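Bendau to Begin Partial Softening of Town Water

Utility Notes, May 2021

The Bendau water district will start partial softening of its supply this month, after the final pressure test on the new treatment line at the Makon well field. The line feeds the north pressure zone, which has 800 metered connections. The south zone draws from the river intake and will not change.

Water from the Makon wells has an average hardness of 219 milligrams per liter, measured as calcium carbonate. The district's target at the zone boundary is 123 milligrams per liter. Staff chose a target well above zero to limit corrosion in older copper and galvanized service lines and to keep salt use down.

The process is ion exchange with side-stream blending. Part of the well flow passes through resin vessels, where calcium and magnesium are exchanged for sodium. The rest bypasses the vessels and is mixed back in ahead of chlorination. A control valve sets the blend ratio from an inline conductivity reading, checked by a manual titration on each shift.
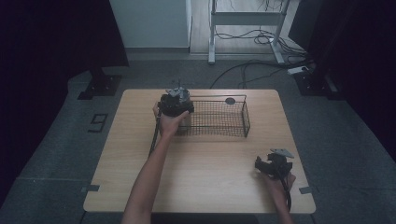 Murray Maihi asked during the comment period whether the added sodium would be listed on the annual water report, and whether customers on restricted diets would get a separate notice. He also wrote that the draft rate sheet did not show the cost of salt apart from the cost of power. The district replied that sodium will appear as its own line in the report, that a notice will go out with the next bill, and that salt and power will be split in the final rate sheet.

Equipment for the line was supplied by Clandik under a contract that covers the resin vessels, brine tank, valves and control panel. Site piping and the concrete pad were done by district crews. The contract includes one resin replacement if exchange capacity drops below the specified level during the warranty term.

Spent brine from regeneration goes to a lined holding tank and is trucked to the Halliday treatment works. The district looked at discharge to the sewer and dropped it over chloride limits at the outfall. Haul trips will be logged and reported with the monthly flow figures.

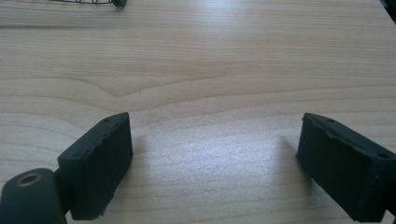

What customers should expect

The change will be phased in over 10 days. The blend will be moved in small steps, with samples taken at three hydrants and at the zone tank before each step. If turbidity or iron rises at any sample point, the blend will be held until readings settle.

Some loosening of old scale is likely in buildings with long runs of galvanized pipe. This can show up as fine white or tan grit in faucet screens and shower heads. The district advises removing and rinsing screens once a week during the phase-in. Running the cold tap for a few minutes after a long period without use will clear most of it.

Settings on household appliances may need to be changed. Dishwashers with a built-in softener are usually set by hardness range, and a setting that is too high wastes salt. Owners of whole-house softeners should reset the hardness value on the control head once the phase-in is complete. The new figure in grains per gallon will be printed on the bill. Coffee makers, kettles and humidifiers will still collect scale at 123 milligrams per liter, at a slower rate, and should still be descaled on the maker's schedule. Less detergent is needed in softer water.

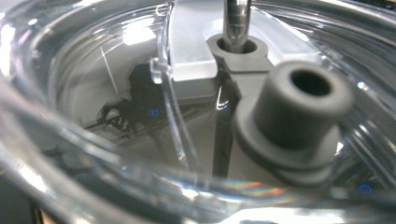 Clear plastic container with metal rod and gray nozzle.

Aquarium owners and people who mix feed for plants should test their own tap water before adjusting anything. Total dissolved solids will stay close to present levels, as ion exchange swaps one set of minerals for another. Meters that read only conductivity will show little difference.

Rates in the north zone will stay as they are through the end of the billing year. A review of operating cost will follow once a full season of salt and haul data is in hand. Hydrant flushing in the north zone is on hold until the phase-in ends. The flushing map for the south zone is unchanged and is posted at the district office.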